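Gusmont Evening School
Materials in the Home
Handout to lecture 3: Plastics that live outdoors
Version 6/5/21, replaces the one on the course page

Please read the part on sunlight before the lecture. The part on cleaning can wait, we will go through it together in the Chaturvedi room. Words which I use in a special sense are explained at the end.

1. Where we are in the course

In the first lecture we spoke of wood and in the second of metals. Both have a long history of people looking after them. Everybody has seen someone oil a table or paint a gate. With plastics there is no such habit. We buy the thing, we put it outside, and after some summers we are surprised that it is not the same thing any more. My aim in this lecture is modest: I want you to be able to say, when you stand before a piece of old plastic, what has happened to it and if something can still be done.

We limit ourselves to plastics that soften when heated, and mainly to two of them, polypropylene and PVC. Polypropylene is found in garden chairs, buckets, crates and the lids of storage boxes. PVC is found in gutters, window profiles and garden hose. They grow old in different ways and it is a pity to mix them up.

2. What the sun does

Polypropylene is made of very long chains. The strength of the material depends on these chains being long and being tangled with each other, like wool in a jumper. The ultraviolet part of sunlight, together with oxygen from the air, cuts the chains. Every cut makes the material a little weaker at that place, and a cut often starts the next one.

The damage begins at the surface. It has no reason to go deep quickly, as most of the ultraviolet light is stopped in a thin outer layer. This outer layer becomes brittle. It shrinks slightly and fine cracks open in it. Now comes the point that students often miss on the examination paper: the inside may still be perfectly sound, but a crack in a brittle skin can run on into the sound material when somebody sits down. So a thin brittle layer can spoil a thick healthy part.

Heat makes all this faster. A dark surface in full sun becomes much warmer than the air. Water alone does very little to polypropylene, but rain washes away loose powder and gives the sun a fresh surface to work on.

Frost is a different matter. Ordinary polypropylene becomes stiff and easy to break not far below freezing point, even when it is quite new. When it warms up it is tough again. Please do not write "frost damage" when what you mean is a blow received in December. The frost did not do the damage, the blow did, but in June the same blow would perhaps have done nothing.

3. The injection-moulded chair as a study object

I come back to the one-piece chair several times in these lectures. It is cheap, it is everywhere, and all the problems of the chapter can be found on it. The melted plastic is pressed into a closed mould and the whole chair comes out together, legs, seat and back. There are no joints to become loose. On the other hand there is no part that can be exchanged.

When you judge such a chair, lay it down first. The upper side of the seat is what everybody looks at, but the legs tell you more, and so does the place where the leg meets the seat. There the load changes direction, and there you should look for fine white lines. Press with the thumb and watch if a line opens. Look also at the feet, where grit wears the plastic away.
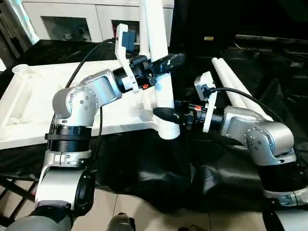
Uzma Afridi asked whether the white powder that comes off on the hand is a sign that the material is finished, or if one can wash it away and go on for years. It is a good question and my answer is: both can be true. The powder is mostly pigment, left behind when the plastic around it has been broken down. We call this chalking. If the surface below is smooth and does not crack when you bend it a little, washing is enough. If you find a net of small cracks under the powder, do not let anybody sit or stand on it.

She also wanted to know if paint would help. It helps somewhat, by keeping the light away, but polypropylene has a greasy sort of surface and most paints will not hold on it without a special primer. The paint also hides the cracks, and this I do not like at all on something that must carry a person.

4. Pigments and what they protect

Colour in plastic is more than decoration. Some pigments absorb ultraviolet light or scatter it and so they protect the material behind them. Others do nothing, and a few even help the damage along.

Carbon black is the best of the cheap protectors. It is very fine soot. A small amount, well mixed in, stops the ultraviolet light almost at the surface. This is the reason why water pipe for use above ground is so often black. The price we pay is heat, as I mentioned in part 2, but for most uses the exchange is a good one.

The finish has its own influence on how we see the age. A matt black surface and a glossy one can be made of the same material and be equally old. On the glossy one the first loss of shine is noticed at once. On the matt one it may be overlooked for a long time, and the owner will say it aged "suddenly". Hold the part against something white and turn it slowly to the light. Grey patches that move when you turn it are only reflection. Grey patches that stay where they are belong to the surface.

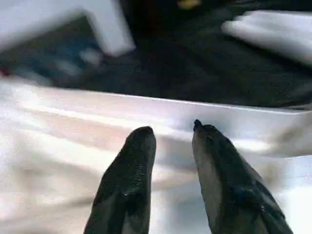
Fig. 2. Matt black against white. Part of the surface looks grey where it reflects the light.

Titanium dioxide is the usual white pigment. It scatters light very well, and so a white part stays cooler than a black one. But there are different grades. The grade for outdoor use has a coating on its grains. The uncoated kind can itself take part in the reaction under sunlight and attack the plastic next to it. From the outside you cannot see which kind was used. Only time will show, or a good data sheet.

Red and yellow organic pigments are the ones that fade most. If you find an old red crate that is pink on one side, you know which side stood to the south.

Besides pigments there are stabilisers, which have no colour of their own. They catch the reactive fragments before these can cut more chains. Some of them are used up in the work and some are partly renewed, but none lasts for ever. A well stabilised part may stay sound for many years and then decline rather fast when the stabiliser is gone.

5. PVC, in short

PVC loses hydrochloric acid when it is overheated or badly stabilised, and it turns first yellow and then brown. In soft PVC, such as hose, there is the additional trouble of the plasticiser. This is an oily substance that keeps the material flexible, and it slowly leaves. The hose becomes stiff and the things it touches become sticky. Never store soft PVC lying on polystyrene. I have a ruined box at home to prove it, and I will bring it along.

Hard PVC, as in gutters, chalks in much the same manner as white polypropylene, but it keeps its strength better. At Rolside there is a row of sheds with gutters over 30 years old. They look terrible and they hold water as they should. Appearance and strength are two different questions. Please keep them apart in your homework.

6. Judging the surface

For the homework you will need a lamp which you can move, a soft dark cloth and a fingernail.

Wipe the cloth once over a small area and look at it. White on the cloth means chalking. Then draw the fingernail across lightly. A sound surface gives you a smooth feeling. A brittle one feels a little like fine sandpaper, and sometimes you hear it.

Then the lamp. Let the light come from the side, very low. Light from the front makes everything flat and you will find nothing. With side light, the texture stands out, also on pale things which seem to have no features. Do it in a room that is not too bright. Be careful with colour under such lamps: a white part in shadow easily looks blue, and you should not write "blue discolouration" before you have moved the lamp and looked again. 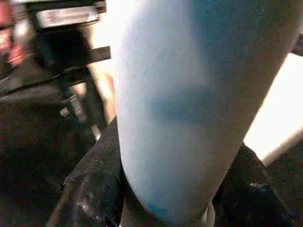
Fig. 3. Pale, matt and rounded, with dark, rough material beneath. Note the bluish tone where it is shaded.

7. Cleaning and storing

Use warm water, a drop of washing-up liquid and a soft brush. For most dirt this is enough. Green growth in corners needs patience more than chemistry. Leave the soapy water on it for a while and brush again.

Scouring powder takes off the stain and the skin together. The part looks fresh for one season, then it gets dirty faster than before, as the scratches hold the dirt. Melamine sponges are also abrasive, although they feel soft. Solvents such as acetone do little to polypropylene but will attack hard PVC and polystyrene, so leave them in the cupboard if you are not sure what you have before you.

Store under a roof, out of direct light. A closed transparent cover is a poor choice. It lets much of the light in and it keeps the heat. When you stack chairs, do not make the stack too high, the lowest one carries all the weight on its legs and may stay bent.

8. Homework

Choose one plastic article that has stood outdoors. Describe its surface on the sunny side and on the sheltered side, and say what you conclude about pigment and stabiliser. Two pages are sufficient. Those who have nothing suitable may borrow a piece from the Butov collection, shelf 114, but please sign for it.

Words used in this handout

Brittle: breaks without bending much first.
Chalking: loose powder on the surface, mostly pigment.
Grade: one of several versions of the same material, made for a certain use.
Plasticiser: oily additive which makes hard PVC soft.
Stabiliser: additive which slows down the damage from light or heat.
Skin: in this course, the outer layer of a moulded part.

For next time read the chapter on rubber, up to the section on tyres. Bring a rubber band that you do not need any more, the older the better.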